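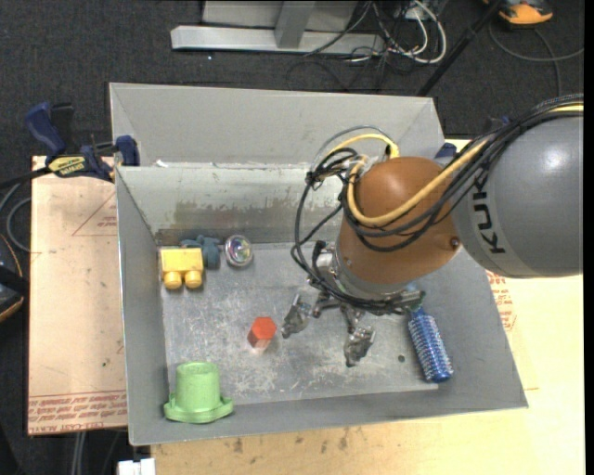
Gray metal bin, scratched floor, KUKA arm reaching in.

Tremor and tin whistle, anyone tried it?

slowreel37
Dad has Parkinson's and the Brendalport clinic has started a whistle class. 80 dollars for 5 sessions. His neurologist shrugged, in a friendly way. Worth it?

Cuautle
My wife went in February. Her walking didn't change a bit. Her mood did, and so did mine, in the other direction, once she began practicing indoors.

pimus_b
Save the money. Dance classes have studies behind them. Whistles have neighbors behind them.

Cuautle
She hates dancing. A class you'll skip isn't therapy either.

slowreel37
He danced at my wedding and we don't discuss it. Does he need his own whistle?

Cuautle
Yes. Get the Prinard, the holes are easier to cover. And ask about parking, the lot is tiny.

pimus_b
Still say dance. Let us know how he does, though.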